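Entretien du linge de toilette en résidence

Le service hôtelier de Dolinent rappelle la marche à suivre. Laver les serviettes à 40 degrés, sans adoucissant - celui-ci réduit l'absorption. 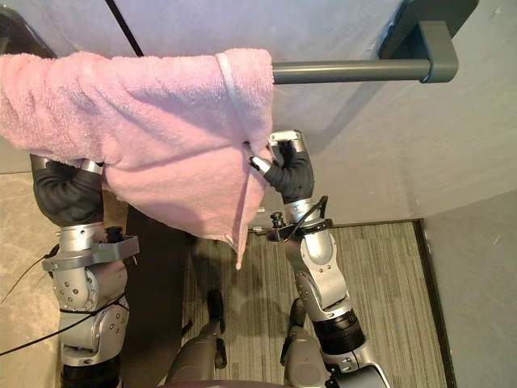

Le séchage commence dès la sortie du tambour. Secouer chaque pièce, puis l'étendre sans la tasser. Une serviette éponge repliée sur une barre, comme la rose posée sur la barre grise, garde une épaisseur double en haut : la retourner après 2 heures.

Ranger ensuite le linge sec à plat, à l'abri de la lumière.

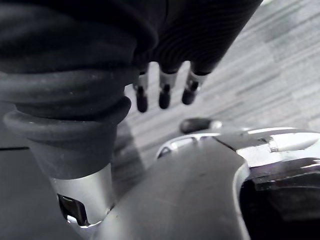 Doigts à bout noir et gaine nervurée.

Le linge usé est remis à l'atelier Grestier en décembre.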